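Suvik: inventário de recipientes e objetos de bancada

Por Valbona Halilović
8 de fevereiro de 2022

O Suvik reúne os recipientes e pequenos objetos usados nas bancadas da oficina da Illey. O arquivo principal, `itens.csv`, contém 700 registros em 24 categorias. Cada linha corresponde a um objeto físico, com etiqueta própria guardada na caixa.

Campos:

- `id`: inteiro, sem reutilização após descarte
- `categoria`: ver `categorias.txt`
- `cor_corpo` e `cor_tampa`: vocabulário fechado
- `acabamento`: fosco, acetinado ou brilhante
- `superficie_tampa`: lisa ou canelada
- `caixa`: número da caixa, de 1 a 6

As cores são anotadas sob a luz da oficina, sem carta de referência. Tons próximos (laranja, marrom-claro, bege) divergem entre anotadores. Nesses casos vale o voto de três pessoas: Estrella Serrano, Pejman Fallahi e Ching-wen Mak.

Frascos e potes ficam na mesma categoria, `frasco_pote`, pois a distinção pela largura da boca não se manteve na revisão de novembro. Tampa e corpo recebem cores separadas mesmo quando iguais.
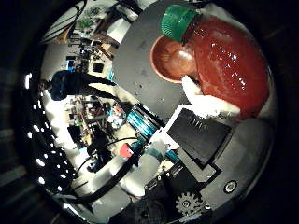 Objetos com acabamento brilhante devem ser anotados com a peça na mão. O reflexo clareia o vermelho e o verde, e na versão anterior vários corpos vermelhos foram registrados como rosa. As bordas de cor diferente do corpo vão em `obs`, em texto livre, até existir campo próprio.

Pendências:

- caixa 3 sem conferência de etiquetas
- `obs` vazio nos itens herdados do inventário Ileo
- falta traduzir `categorias.txt`

Última atualização: versão 6

Contato: Montserrat Cisneros, Illey | © Illey | Voltar ao topo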